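Novedades del taller de planificación: Horkesano estrena selector de agarres

Queridos lectores y lectoras, después de un mes de agosto en el que parecía que todo el mundo estaba de vacaciones menos nuestro servidor de compilación, volvemos con noticias de las que nos gusta dar. Ya está disponible la nueva versión de Horkesano, el módulo que decide por dónde coger un objeto y cómo llegar hasta él sin llevarse por delante las paredes de la caja. Quienes nos leéis desde los primeros boletines sabéis que llevábamos tiempo prometiéndola (quizá demasiado, lo reconocemos con cariño), y queríamos contaros con calma qué ha cambiado y qué queda todavía por hacer.

Empecemos por lo que más nos habíais pedido. Hasta ahora, el selector puntuaba cada agarre candidato por separado: buscaba un par de caras más o menos paralelas, comprobaba que cupieran los dedos y daba una nota. Con piezas sueltas en el centro de la caja iba estupendamente, pero en cuanto dos bloques se tocaban, las notas se volvían optimistas y el planificador elegía puntos en los que un dedo tenía que meterse por una rendija inexistente. La versión nueva mira también a los vecinos. Para cada candidato calcula el volumen que barren los dedos al bajar, lo cruza con la nube de puntos y descarta cualquier aproximación que invada una pieza contigua. Si no queda ninguna buena, propone un empujón corto para separar las piezas y vuelve a mirar. ¡Parece poca cosa, pero cambia muchísimo el comportamiento del conjunto!

El segundo cambio es de tiempos. Evaluamos hasta 200 candidatos por ciclo, y antes lo hacíamos todos con la comprobación de colisiones completa, muñeca y cables incluidos. Ahora hay un primer filtro muy barato, con formas simplificadas, y solo los 25 mejores pasan a la comprobación fina. El modelo de los cables, por cierto, sigue siendo una envolvente bastante generosa alrededor del último tramo del brazo. Es conservador y a veces nos roba algún agarre perfectamente válido pegado a la pared, pero preferimos dejarlo así hasta tener algo mejor.

Hemos ampliado además el registro de pruebas. El archivo reúne ya 2.792 intentos de agarre, cada uno con su imagen de entrada, la lista de candidatos con sus notas, la trayectoria elegida y el resultado. El visor de Astitico los abre directamente y permite volver a lanzar el selector sobre una escena antigua con los parámetros de hoy, cosa comodísima cuando uno quiere saber si un arreglo ha estropeado otra cosa. A nosotros ya nos ha pillado un par de regresiones vergonzosas antes de publicar.

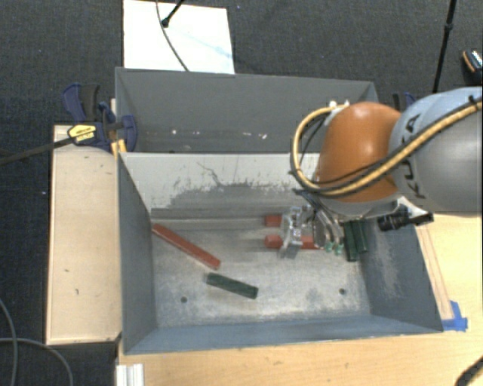
La pinza del brazo KUKA sobre dos bloques de color marrón rojizo colocados uno junto al otro.

Los bloques de madera siguen siendo nuestro banco de pruebas favorito. Son humildes, de geometría agradecida, y obligan al selector a resolver el problema de los vecinos una y otra vez. Para quien quiera empezar por ahí, la carpeta de ejemplos trae 13 escenas de bloques en caja, con su configuración lista para cargar y comentarios en cada parámetro.

Un aviso para quienes usáis el conector de Futance: el campo de apertura de la pinza se expresa ahora en metros, igual que el resto de las distancias. Revisad vuestros archivos antes de actualizar, por favor, y haced la primera ejecución en simulación y a velocidad reducida. El conversor incluido cambia las unidades automáticamente, aunque no toca los valores que hayáis escrito a mano dentro de vuestros propios scripts.

Lo siguiente en la lista es Orbán, nuestro planificador de secuencias, que elegirá en qué orden conviene vaciar la caja en lugar de ir siempre a por la pieza con mejor nota. Tenemos una rama experimental que ya se puede probar, con la documentación todavía a medias y algún mensaje de error bastante críptico. Si os animáis, mandadnos los registros de las ejecuciones que salgan raras, que son las que más nos ayudan. ¡Un abrazo y hasta el próximo boletín!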